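Brastus 400 Portable Sheep Handling Panel Set

Nedelcu Farm Supply, Livestock Equipment
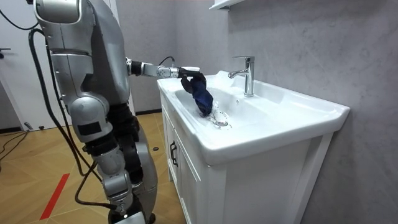

The Brastus 400 is a set of steel panels for penning, sorting and loading sheep and goats. Panels are galvanized after welding and join with drop pins, so one person can put up a pen without tools.

The standard set holds 40 ewes. Add the Drevov sorting gate if you want to split a group two ways at the end of the chute. The gate fits either end and swings left or right.

Each panel has a sheeted lower section to keep lambs from pushing through. Feet are flat, for use on concrete or packed ground. On soft ground, order the spike feet, sold separately.

Specifications
Panel height: 40 inches
Panel length: 80 inches
Finish: hot-dip galvanized
Total weight of set: 600 pounds
Pins: included, with four spares

Optional items
Drevov sorting gate
Spike feet (pair)
Trailer rack
Wheel kit

Panels from the older Brastus set use a thicker pin and will not connect to this one without the adapter bracket.

Pickup is from our Zambridge yard. Delivery is available within 80 miles. Orders for lambing season should be placed before the end of January, and sets ordered after that may not ship until April.

For trade pricing or farm group orders, ask for Ada Martinelli at the Zambridge counter.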